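Brido Land Register: Set-Up Guide
Section 4. Adding a site and its parcels 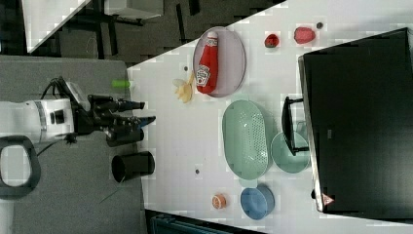 A site in Brido is a group of land parcels held or optioned for one scheme. Set up the site record first. Parcels cannot be saved without one.

Before you start, have these ready:
- the title number for each parcel
- the boundary file (up to 256 points per parcel)
- the start and end dates of any option agreement

4.1 Create the site record

1. Open Register and select New Site.
2. Enter the site name as it will appear on reports, such as Jindimgate North.
3. Select the holding type: Owned, Option, or Joint Venture.
4. Enter the gross area in acres. Net developable area is filled in later from the parcels.
5. Select Save. The site is given a reference number.

Note: The holding type sets which date fields are shown. Changing it after parcels have been added clears the option dates.

4.2 Add parcels

1. Open the site and select Parcels, then Add.
2. Enter the title number without spaces.
3. Upload the boundary file. Wait for the outline to show on the map.
4. Compare the calculated area with the area on the title. If they differ, see 4.4.
5. Enter the landowner. For joint owners, add each name on its own line.
6. Select Save Parcel.

CAUTION: Deleting a parcel also deletes its payment schedule. Export the schedule first.

4.3 Set option reminders

1. In the parcel record, open Key Dates.
2. Enter the option expiry date and the last date for notice.
3. Set the first reminder. The default is 9 months before expiry.
4. Assign a land manager. Reminders go only to the person named in this field.

4.4 Area mismatch (message 717)

Message 717 means that the boundary file and the title area do not agree. Check the units in the file first. If the units are correct, look for a boundary that crosses itself or is not closed. Correct the file and upload it again. The old outline is replaced.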